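4. Publishing a Space for Lease

Use this section to create a listing for a commercial unit in Stondico and send it to your public page. You need Editor access or higher. If the Publish button is gray, ask your account administrator to change your role under Settings > Users.

Before you start, have the signed listing agreement, the floor plan as a PDF, and the measured area of the unit at hand.

4.1 Creating the listing

1. Open the Properties tab and select the building.

2. Click Add Space. A blank form opens on the right.

3. Enter the suite number exactly as it appears on the floor plan. The system treats "Suite 11" and "Ste. 11" as two different units.

4. Enter the rentable area in square feet. Type numbers only, for example 1133. Commas are added when you save.

5. Choose a lease type: Gross, Modified Gross, or Triple Net. This setting controls which expense fields appear in the next step.

6. Fill in the asking rent. Select per year or per month from the drop-down beside it.

7. Click Save Draft.

Note: Drafts are visible to everyone in your office but not to the public. A draft that has not been opened for 25 days moves to the Archive folder. You can restore it from there at any time.

Caution: Changing the lease type after you have entered expenses clears the expense fields. Write the figures down first.

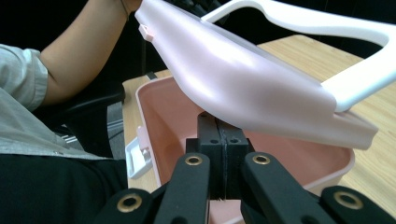
Descriptions and Attachments

The description field holds up to 800 characters, including spaces. Put permitted use, ceiling height and loading access near the top – search results show only the first two lines.

1. Open the saved draft and click Description.

2. Type or paste the text. Formatting from word processors is removed on paste.

3. Click Attachments, then Upload, and select the floor plan.

4. Set each attachment to Public or On Request. Rent rolls and existing leases should always be set to On Request.

5. Under Contacts, pick the listing broker. To add a co-broker, click the plus sign and enter the license number.

Note: If the building is shared with another office, the contact who created the building record is listed first. To change the order, drag the names.

4.3 Publishing

1. Click Preview and check the address, area and rent.

2. Set the availability date. For space that is occupied now, use the day after the current lease ends.

3. Click Publish. The status changes from Draft to Live.

Changes to a live listing go out as soon as you save them. To take a listing down without losing it, choose Unpublish – do not use Delete, which also removes the inquiry history.

Section last revised May 21, 2023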